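About Sarstead

Sarstead records household tasks by hand so that robots can be taught to do them. We started in January with one pair of hand-held grippers and a spare bedroom in Cludmont. We now work in 2 towns, Cludmont and Bremberg, and have a list of 153 tasks that we record for customers.

Most of our work is done in ordinary homes. A person holds a gripper in each hand and does the job with them: putting rubbish in a bin, folding a towel, clearing a table. The camera on each gripper records what its jaws are doing, and the movement of the hand is saved along with it. The robot learns from many recordings of the same job, done by different people in different rooms.

We leave the rooms as they are. Beds, curtains, plants and storage boxes stay where the household keeps them, and we ask people not to tidy up for us.

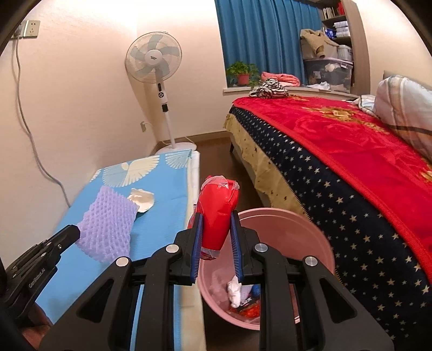

Kendra Dhillon
Head of Recording

I look after the people who hold the grippers and the homes they work in. Clearing up is the first thing a new starter learns. Wrappers are awkward to pick up. They crumple and they catch the light, and if you squeeze too soon you push them away across the cloth. A new starter records 100 practice runs before any of their work goes to a customer.

We ask people to work at a steady pace and to keep going when they drop something. A dropped item that gets picked up again is still a good recording, and we mark it as such. What we throw out are runs where the person reaches in with bare fingers, or holds the gripper so that the jaws can't be seen.

Every run is watched through by someone who didn't record it. Audrey-Anne Hiebert leads that work from Bremberg. Her team writes a short note of each step, such as "left hand holds cloth" or "right hand over bin", and sends back anything that is unclear.

Soft things take the most checking. A strip of cloth changes shape as soon as the jaws close on it, and the two hands are often busy with separate items.

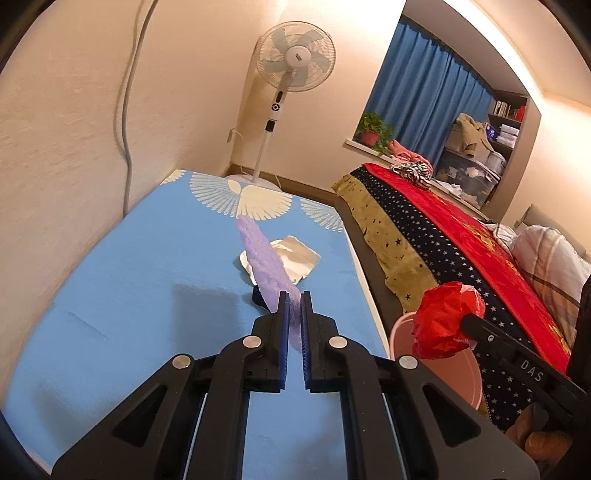
Working with us

We take on new recorders in both towns. You don't need any background in robots. Shifts are 5 hours with a break, and training is paid. If you would like to offer a room, it needs a table, a socket and enough floor to stand and turn.

Customers can ask for tasks from our list or send us their own. Our longest-running project is with Fehr, for whom we record bedroom and kitchen jobs.

Page last updated September 2026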